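毛足の色を決める

パイル織物の色合わせは、平らな布の色合わせと同じ手順では終わらない。染料の配合が見本と一致し、繊維一本の色が一致していても、布になった段階で別の色に見えることがある。表面に立つ毛の向き、長さ、密度が光の返り方を変えるためである。

椅子張り用のベルベットを織るコザンの工場プルタでは、この差を「面の色」と呼び、糸の色とは別に管理している。染色部門を統括するヒュルヤ・ユルトによれば、返品の理由として最も多いのは染めむらではなく、隣り合う裁断片の向きの取り違えだという。

「同じ反から取った布でも、片方を逆さにして縫えば二色になります。糸を測っても差は出ません」

原理そのものは単純である。毛の先端を正面から見ると、視線は毛と毛の隙間に入り込む。隙間に入った光は繊維の間で反射を繰り返し、そのたびに染料に吸収されるので、戻ってくる光は少なく、彩度の高い暗い色になる。毛が寝て側面が見える向きでは、繊維の表面で一度だけ反射した光が多く混じる。この光は染料の層をほとんど通っていないため白に近く、布は淡く見える。毛並みに沿ってなでた跡が明るく、逆になでた跡が暗く残るのは、この二つの状態が一枚の布の上に並ぶことによる。

プルタの標準的な椅子張り地は毛足が二ミリ弱で、毛は一方向にわずかに傾けて仕上げる。傾きは織機では決まらない。織り上がった二枚の布を刃で切り離した直後、毛はほぼ直立している。これを蒸気に通し、ブラシをかけ、先端を刈りそろえ、もう一度蒸気を当てて固定する。工程ごとに傾きは変わり、色も変わる。染色の担当者が見本と合わせた色は、仕上げが終わるまで仮の値にすぎない。

測定にも問題がある。布用の分光測色計の多くは、試料を測定口に押し当てて使う。パイルの場合、押し当てた時点で毛が倒れる。同じ場所を続けて測っても、押す力によって明度の値が動く。品質管理のレート・リルは、試料の前にガラス板を置き、板の自重だけをかける方法に切り替えた。測定前にブラシで毛並みをそろえ、向きを変えて四回測り、平均と最大差の両方を記録する。平均だけを残していた頃は、毛の傾きが異なる二つの反が同じ色として出荷されていたという。

曲面に張った布では、さらに条件が増える。 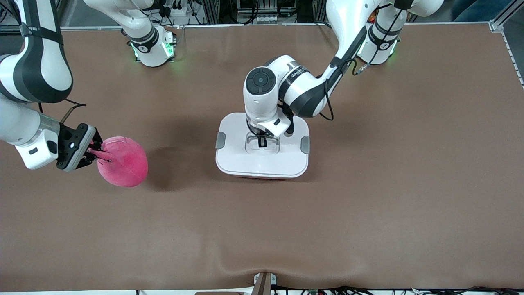
平らな状態で合格した布が、座面や肘掛けの丸みに沿ったとたんに色の段差を見せることは珍しくない。曲面では、光の入る角度と目に届く角度が場所ごとに連続して変わる。凸に曲げられた部分では毛の先端どうしが離れ、根元側の地組織が見えやすくなる。写真の丸みを帯びたピンク色のものは、表面がいくらか毛羽立ったビロードのような見た目で、頂部が淡く、縁に近づくにつれて濃いピンクになっている。一つの物の色を一語で指定しようとすれば、この淡い部分と濃い部分のどちらを採るかをまず決めなければならない。家具の発注書に書かれる色番号は通常、平置きの布を指しており、張り上がりの頂部や縁を指してはいない。注文主が思い浮かべる色は、多くの場合、後者のどちらかである。

赤から赤紫にかけての色域では、この食い違いがとくに目につく。明度が下がると彩度も見かけの上で上がり、淡い側は白っぽい桃色に、濃い側は赤紫に寄って見えるため、明るさだけの差が色相の差として受け取られやすい。濃紺や黒でも面の明暗は生じるが、見る側はそれを光沢と解釈する。プルタに寄せられる色相についての苦情は、赤紫系の製品に偏っている。

室内装飾の設計を手がけるコレット・コレは、発注時に平置きの見本帳を使うのをやめた。代わりに、直径の異なる三種類の木の半球に布を張ったものを客に見せる。半球の大きいほうは背もたれ、小さいほうは肘掛けの先端に相当する。

「見本帳で選んだ人は、張り上がりを見て濃いとか白いとか言います。半球で選んだ人は、布のどこが濃くなるかを承知しています。選ばれる色番号も違ってきます」

半球見本には欠点もある。布は半球に沿わせるために斜め方向へ伸ばされ、実際の椅子より毛の間隔が広がる。伸びの少ない綿のベルベットでは裾にひだが寄り、そこだけ毛が重なって暗くなる。コレの事務所では裾の部分を枠で隠し、判断の対象から外している。照明も一定ではない。真上からの光と窓からの光では、同じ半球の淡い部分の位置が入れ替わることがあり、見本を渡すときには部屋の窓の向きを尋ねるのが決まりになった。

耐久性の側からも、面の色は数値になりつつある。プルタの試験室では、摩耗試験機で布をこすり、一定の回数ごとに止めて色を測る。従来は地組織が露出するまでの回数だけを見ていた。試験を受け持つシュクラン・ケスキンは、毛が抜け始めるよりずっと前に色が動くことに着目した。

ある綿パイルの試料では、2000回で目視による毛の損失は認められなかった。しかし明度は新品より高く、3000回では人の目で隣と区別できる差になった。毛は残っており、寝ただけである。蒸気を当ててブラシをかけると、差の大半は消えた。同じ条件で試したポリエステルのパイルは、初期の変化が小さい一方、一度寝た毛が蒸気で戻りにくかった。どちらを丈夫と呼ぶかは、使う側が手入れをするかどうかで変わる。

この結果を受けて、同社の内部規格には「回復後の色差」という項目が加わった。摩耗のあと試料に蒸気を15秒当て、決められたブラシで一方向にならし、冷ましてから測る。手順が細かいのは、ブラシの向きを指定しなかった初期の記録が、担当者ごとにばらついて使えなかったからである。ブラシをかける力は今も規定されておらず、ケスキンはばねを組み込んだ治具を試作中だという。

改善の余地が大きいのは、工場と張り工の間の伝達である。裁断片の裏には毛の向きを示す矢印を入れるのが慣例だが、矢印が毛先の指す方向なのか、手でなでて滑らかに感じる方向なのか、あるいは椅子に張ったときの上を示すのかは、工場によって違う。初めの二つは同じことを言っているように聞こえるが、仕上げで毛を軽くねじった布では一致しない。

トラルコルヴィルで張り替えの工房を営むテオフィラス・アメガシーは、届いた布の矢印を信用せず、まず端に硬貨を置いて布ごと軽く振る。硬貨は毛先の向く側へずれていく。これで向きを決めてから、自分のチョークで矢印を書き直す。複数の産地の布を年に300メートルほど扱う工房では、このほうが問い合わせるより早い。

張る向きにも流派がある。背もたれでは毛を下向きにするのが一般的で、座る人の衣服が毛を逆立てず、ほこりも下に落ちる。座面では前向き、すなわち背から前縁へ毛を流す。この張り方では、正面に立つ人の目に毛の側面がより多く入り、色は淡めに見える。深い色を求める客には背もたれの毛を上向きに張ることもあるが、アメガシーはその場合、衣服の擦れで早く跡がつくことを見積書に書き添えている。

前縁の丸みは最後まで残る問題である。座面から前縁へ回り込んだ布は、角度の変わる数センチの間に淡い色から濃い色へ移る。芯材の丸みを大きく取れば移り変わりは緩やかになり、小さく取れば線として見える。アメガシーの工房では、客が縁の線を嫌った場合、布を替える前に芯材の角を削り直す。プルタは次の見本から、推奨する縁の最小半径を色番号の横に印字する予定で、淡い赤紫の三色については濃紺より大きな値になる見込みである。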